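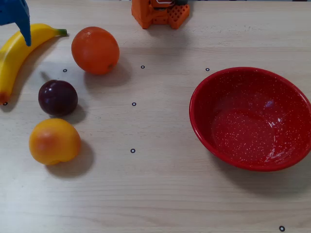
Play food and speckled bowl on the tabletop, Station 7

Play Kitchen and Pretend Food Check
Kenier Children's Room
Checked by: Felista Kombo
Date: 29 Apr 2024

I love doing this one! The fruit gets more handling than anything else we own, and it's holding up so well. Comments are under each line, and please add your own if you spot something after me.

TABLETOP

Surface smooth, no splinters or lifted grain: OK
Ran my palm over the whole top and along all the edges. Lovely. The February sanding made a huge difference, especially at the corner by the window.

Surface wiped before play: OK
Damp cloth only, please. The spray we tried left a sticky film and the bowl kept dragging on it.

Legs tight, no wobble: FIX
One back leg turns a little if you lean on the corner. I snugged it up by hand and it's fine for sitting at, but it wants the proper hex key. Mwakalinga has ours (still!).

Small black round markers flat, edges down: OK
Went over each one with a fingernail and nothing lifted. If one does start to peel, take it off and bin it straight away, as they're tiny enough to end up in a mouth.

PLAY FRUIT

Banana, bright yellow with the green stem: OK
Squeezed and twisted, no give at the stem. Still glossy! The brownish tip is just the coloring, so don't scrub at it.

Orange: OK
No cracks. The dimples do collect grime, so use the soft brush and not the sponge.

Plum, dark purple: WATCH
Smallest of these three and the one I'd keep an eye on. It didn't go through the small parts tube, so it passes, but please keep it on the high shelf when the under-threes are in.

Seams closed, no water inside: OK
Shook every piece next to my ear. Very silly and very satisfying. Anything that sloshes goes out, since you can't dry the inside.

BOWL

Red speckled bowl, rim smooth: OK
No chips that I could feel, all the way around. I'm so fond of this bowl. The kids fill it, tip it out and start over, and it takes it all cheerfully.

Bowl sits flat: OK
Set it down in several spots and gave it a nudge. No rocking.

STORAGE

Vekska bin, lid and hinges: OK
Lid stays up by itself now. Hooray!

Bin label readable: FIX
The number 1678 has nearly rubbed off. I'll print a new one, bigger this time.

STILL TO DO

Hex key back from Mwakalinga, then tighten the leg
New label for the bin
Ask Zumov if they sell the plum separately, in case ours ever fails
Next full check in 90 days, sooner if anything gets chewed

Signed, F. Kombo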